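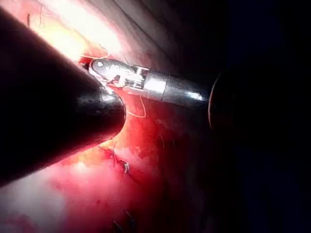

The method was called Flokus, and it had one rule: it could not pull until it had guessed how hard. She had fed it 140 recorded stitches and it guessed well on most of them. On the monitor the silver jaws seemed to have a fine thread pinched close to the red surface, with a loose loop hanging below. Flokus guessed low. She wrote the number down and let it pull.

By ten on Saturday the Gostau building was quiet, and she had 2 trials left.
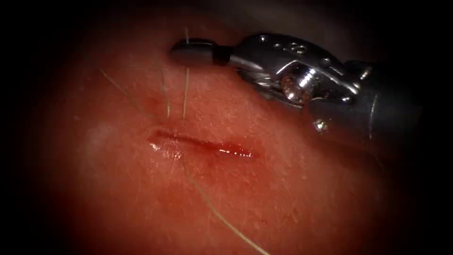
The old method, Jalali, never waited. It would have closed the stitch by now and maybe torn the pad. The jaw hovered up and to the right of the slit, one strand rising right past its tip, and the log showed the same line again and again – no guess yet. She put her hand near the stop button and kept it there. Then a number came up, higher than she would have picked.

She typed yes.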